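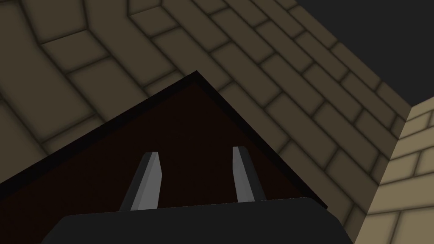

Keeping to the Rules: What Our Team Learned About Good Practice in Simulated Gripper Work

Final report, Robotics Practice course, submitted October 16, 2022

1. How we came to this subject

When our group first sat down to choose a project, we wanted (like everyone else in the course, I think) to make a robot arm do something impressive. We talked about stacking and sorting and even pouring, and we had a very happy afternoon drawing things on the whiteboard. Then we read through the project folder left to us by the group before, and we could not repeat a single one of their results. The numbers were there and the code ran, but which settings they had used, and what they had counted as a successful grasp, we simply could not find out. So we changed our minds and wrote a set of working rules instead, and then tried to live by them for a whole term. This report is the story of those rules, including the ones we broke.

2. The setup

All our work was done in simulation. The scene files and scripts live in a shared project we named Clurnier, and the small program that writes a record of each run is called Geltel. The task itself was kept plain on purpose: the arm moves to a starting pose with the gripper open, goes to a target, closes, lifts, and holds. We used one gripper model throughout, and we varied the surroundings, mostly the floor and wall textures and the lighting.

3. The rules we wrote

Our first draft was much too long, and I am a little embarrassed by how proud of it we were. After two weeks we cut it down to 8 rules, and they stayed nearly the same until the end:

1. Write down what counts as success before the first run.
2. Every run starts with the gripper open and nothing between the fingers.
3. Save the random seed with the result, in the same file.
4. Never delete a failed run. Mark it and keep it.
5. One change at a time between batches.
6. Speed and force limits stay on, even though there is no one in a simulation to get hurt.
7. Save a rendered view from the gripper camera at the start of each run and look at it.
8. A second team member reads the log before a batch is called finished.

Rule 6 caused the longest argument. Two of us felt that limits in a simulator were a waste of time, and it is true that the runs go faster without them. But our course asks us to think about what happens when code moves to a real machine, and we all knew perfectly well that we would forget to turn the limits back on. We voted, and they stayed.

Rule 7 seemed fussy until we needed it. The starting view tells you quite a lot at a glance: whether both fingers are in sight, whether the gap between them is clear, and whether the background textures have loaded at all. We had one batch where the arm had been placed a little inside the floor, and the log said everything was fine. The saved views did not look fine!

4. What we ran

We planned for 1000 runs and finished with 1157, because the batch with the misplaced arm was marked and kept under rule 4 and then done over. Of the full set, 485 were read line by line by a second person. That is less than rule 8 asks for, and we want to be open about it. By December of the year before, the earlier group had given up second readings completely, so we felt we had done better, but a rule you only follow some of the time ought to be rewritten. We would now say that a sample of each batch must be read, and say how large the sample is.

5. Trading places with another group

The most useful thing we did was swap folders with the Koredton group, who were working on mobile robots and knew nothing about our gripper. They followed our instructions while we kept quiet in the corner, which was harder than it sounds. They got stuck at rule 1. We had written that the object must be "held securely," and they very reasonably asked for how long. We added a hold time and a lift height to the definition that same evening. They also thought our file names were dreadful, and we have fixed most of them.

6. What we would change

We would put the rules in the Clurnier folder itself, next to the scripts, as a plain text file. Ours were in a shared document that half the team had lost the link to by midterm. We would also have Geltel refuse to start a batch if the success definition is blank, a small job that we kept putting off.

We never got as far as Xie, the real arm in the teaching lab, and so we cannot say how well the rules hold up there. The next group is welcome to everything in the folder, failed runs included. Please start with the text file called README_FIRST, and add your own notes at the bottom of it.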